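Tuvness Kitchen Gallery: Dishes, Cups, Getting It All Put In

Home > Galleries > Kitchen

Quick one this month. Dish time at the Kesel kitchen, start of the evening load. Only three up for now, more when I get to them. Notes are mostly for people who asked about the racks after the March post, sorry for the wait on that.
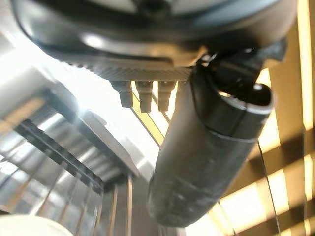
Words and pictures by the Tuvness kitchen page | Filed under: Dishes, Small Kitchens | 3 pictures

Close work, this. Kitchen stuff always is. You lean in, you are right on top of it, you get bright patches of white and yellow behind everything and not much else.

So, the kitchen. Kesel is the narrow one, the place up over the bakery. One person fits between the counter and the dishwasher when the door is down, two if they like each other. Door has to be down before you start, otherwise you are standing there with a plate in each hand and your knee on the handle. Ask me how I know.

Old routine was stack everything by the sink, go sit down, come back at 10 and regret it. New routine is straight in after eating. Takes 25 minutes start to finish incuding wiping down and the pan that never goes in. Used to drag on most of the evening.

The rules on the fridge right now:
Scrape, don't rinse. Bits in the bin, plate in the rack.
Bowls lean, they don't stack. Had a whole load come out gritty over that.
Cups upside down, up top. Always.
Good knives by hand, the Charpentier ones especially. The handles went chalky on the last set and those were 70 bucks.
No wood, no exceptions, not even the cheap spoons.

Someone wrote in to ask about pre-soaking. We don't. Only for oatmeal, and then cold water, hot sets it like glue.
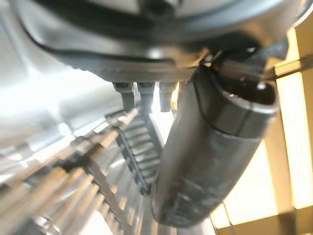
The rack and the cups

Most of the mail was on cups so here we go. Ours are all odd ones. Fludska had a box of seconds going for 30 dollars and that's the everyday shelf now, plus whatever was left from before. Nothing matches, don't care, they all get used.

Problem with odd cups is they all want a different amount of room. Wide ones knock into the next row. Tall ones hit the arm, and you hear it, clack clack clack for an hour. What works for us is biggest cups in first and the little ones fitted in after. Tilt them a bit if the bottoms are hollow, or you get a puddle on every one of them and it goes down your sleeve at unloading.

Also leave some gaps. I know, I know, you want it all in one load. But a jammed rack comes out dirty and then its two loads anyway.

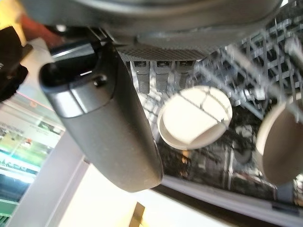 White cup and a tan one in the wire rack, dishwasher open.

The white one gets used most, coffee all day long. Tea people go for the tan. Both are fine in the machine so far, no crazing, no chips.

Rack is plain gray wire, nothing fancy. If yours is losing its coating get the little bottle of touch-up stuff before rust gets going, I left ours too long on the bottom one and now there's orange marks on two saucers. A new rack was 200 when I looked. The bottle was not.

Other bits, fast:
Filter, clean it. Lift out, brush, back in. We do it when we take the trash out so it gets remembered.
Salt light was on for weeks before anybody looked at it. Glasses are much better now.
Leave the door open a crack overnight, smells less.

Unloading pictures next time, plus the drawer everyone wanted to see, if I clear it out first. Send yours to the usual adress, small files please, the big ones bounce.

More galleries: Under the Sink | Pantry Shelves at Kesel | Lunch Boxes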